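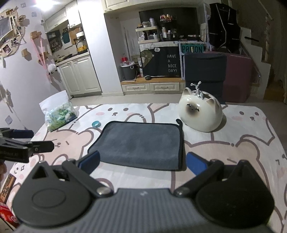 Microfibre towels: your questions

Updated 11/04/2021. The questions on this page are the ones we get most often at the Wallia shop in Flurnstead and by email. They cover our own towels, but most of the answers apply to any microfibre towel with a hanging loop.

BEFORE FIRST USE

Do I need to wash a new towel before using it?

Yes. Wash it once on its own in warm water with a small amount of liquid detergent. The darker colours (charcoal, navy, plum) let go of some dye in the first wash and a little more in the second. After that they can go in with other dark synthetics.

My new towel doesn't seem to soak anything up. Is it faulty?

Probably not. There is a finish left on the cloth from the factory and it pushes water around until it's washed out. One wash is enough for most towels. If yours is still smearing after 2 washes, get in touch and we'll swap it.

Can I cut off the care label?

You can. Cut it close to the seam and leave the stitching alone. If you catch the stitching, the edge will start to open and we can't replace it for that.

WASHING AND DRYING

What temperature?

Forty degrees for everyday washing. Sixty is fine now and then if the towel has been used on the dog or has gone sour in a gym bag. Don't boil them.

Can I use fabric softener?

No. It coats the fibres and the towel stops absorbing. The same goes for dryer sheets and for washing powders with softener already in them, so check the box.

I've been using softener for ages. Can the towel be saved?

Usually. Soak it in a bucket of hot tap water with half a cup of white vinegar for an hour, rinse, then wash as normal with no softener. Some need a second go. The pile won't come back to new but it should dry you properly again.

Why is it covered in lint?

It was washed with cotton. Microfibre grabs fluff off bath towels, flannelette sheets, socks and anything with a fleecy back. Wash microfibre with microfibre, or with smooth synthetics such as swimmers and sports tops. To get lint off, let the towel dry completely, then go over it with packing tape wrapped around your hand, sticky side out. A lint roller also works and is quicker on a big towel.

Can it go in the dryer?

On low, yes. Most people don't bother. On a line in a breeze our hand size is dry in under two hours.

Can I iron it?

No. The fibres melt. If it's creased, smooth it flat with your hands while it's damp and leave it.

FOLDING

How do you fold them for the shelf?

Lay the towel on a clean flat surface with the label side down and the loop at one of the top corners. Smooth it from the middle outwards. Bring the bottom edge up to the top edge, then fold left to right, then once more if your shelf is narrow. Press the air out with a flat hand. Stack with the thick folded edge facing you.

You get a rectangle about the size of a paperback out of the hand size. The bath size needs one extra fold.

Which side should the loop end up on?

Whichever suits your hooks, as long as it's the same on every towel. We fold so that the loop finishes on the outside at the top right. You can then take one from the stack and hang it straight up.

Can I fold on the floor?

Plenty of people in small flats do, and a foam or vinyl play mat is a good surface for it. Wipe the mat first and let it dry. Microfibre picks up every crumb and hair it touches, so a floor that looks clean will still leave something on a dark towel. Carpet is the worst choice. If your knees don't care for the floor, the end of a bed is the next best thing, with a sheet over the doona.

Mine won't stay folded. What am I doing wrong?

The thinner towels are slippery and spring open, especially straight out of the dryer. Let them cool before folding. Fold in thirds and then in half, which holds better than halves alone. If they're going in a drawer, stand them on edge and pack them firmly enough to keep each other shut.

Rolled or folded for travel?

Rolled for a backpack, folded for a suitcase. To roll, fold lengthwise in half and roll from the end away from the loop, so the loop is left sticking out. A hair elastic will hold it.

STORING IN A SMALL SPACE

I live in one room with a kitchenette. Where should towels go?

Keep them out of the cooking area if you can. Microfibre holds grease and smells, and a stack beside a kettle or stovetop will feel tacky within a month or so. A low cabinet with drawers is better than an open rack. If an open rack is all you have, use the top tier for towels and put bottles below, where a leaking shampoo won't run down onto them.

Can I keep them in a plastic bag?

Only if they're bone dry, and leave the top open. A sealed bag with a slightly damp towel in it will smell by the weekend. Cotton drawstring bags are better for long storage. If you put summer towels away, do it dry and take them out in October for an airing before you need them.

What about storage cubes and ottomans?

Fine for spares. Don't use them for the towel you dried off with that morning.

How many do I need?

Two bath and two hand for each person will get you through a week. We sell the hand towels in packs of 8 for share houses and small salons.

Is it all right to hang a towel by the loop all the time?

Yes for the hand size. A wet bath size is heavy and will eventually pull the loop out of the corner, so hang it over a rail until it's dry and use the loop after that. Loops that come away in the first year are covered.

Will adhesive hooks hold one?

The small clear ones will hold a dry hand towel. For anything wet use the larger size, and stick it to tile or painted metal. They don't last on textured wallpaper.

KEEPING SETS TOGETHER

How do I tell our towels apart if they're all grey?

A short bit of coloured tape around the loop works for a few washes. For something permanent, sew two or three stitches of bright thread beside the label. Laundry marker doesn't show up on charcoal. Our newer packs come with different coloured loops for this purpose.

Can I use the same towels for cleaning and for people?

We'd keep them separate. Once a towel has been used with spray cleaner or polish, leave it as a cleaning towel. Old ones are very good on taps, mirrors and glazed ceramics, used slightly damp with no product at all.

Are they safe on glazed pots and ornaments?

Yes, on a sound glaze. Shake the towel out first so you aren't dragging grit across the surface. On unglazed pottery the fibres snag and leave fluff behind. Use a soft brush for that.

ORDERS AND REPLACEMENTS

Where are the towels sewn?

The cloth is cut and hemmed for us by Rampersad, who also do our cotton bags. Washing instructions on this page come from our own testing in the back of the shop.

Is the Stullia range still available?

No. Stullia was our heavier waffle towel. We made 2,000 and the last of them have gone. The hand size we sell now is thinner and dries faster. We don't have plans to bring Stullia back, though we have kept the pattern.

Can I return a towel I've washed?

If there's a fault, yes. If you've changed your mind about the colour, it needs to be unwashed with the band still on.

Do you take old towels back?

Yes, over the counter, clean and dry. They go to a local animal shelter, which took 1,169 from us in the last financial year. We can't accept them by post.

Who do I contact?

Email the shop with your order number and a photo of the problem. Zodwa Engelbrecht looks after replacements and will normally answer in two working days.

COMMENTS

Mwanaisha Biwott
The thirds-then-half fold fixed my drawer. I'd been doing halves for years and everything was undone by the time I shut it. Does it work on the bath size too or do you end up with a brick?

Zodwa Engelbrecht (Wallia)
It does come out thick on the bath size, Mwanaisha. Fold it in half lengthwise first, then thirds, and leave it there. It'll stand up in a deep drawer.

gumtree_lou
Vinegar soak worked on two out of three of mine. Third one still repels water like a raincoat so it's the car towel now.

Pete in the flats
Can confirm about the kettle. Ours were on the shelf next to it and I thought the detergent was leaving a film. Moved them across the room and no more stickiness.

K. M.
Any chance of the plum colour in the hand size? Only seeing charcoal and navy at checkout.

Zodwa Engelbrecht (Wallia)
Plum hand towels are on the next delivery. Send us an email and I'll put a pack aside for you.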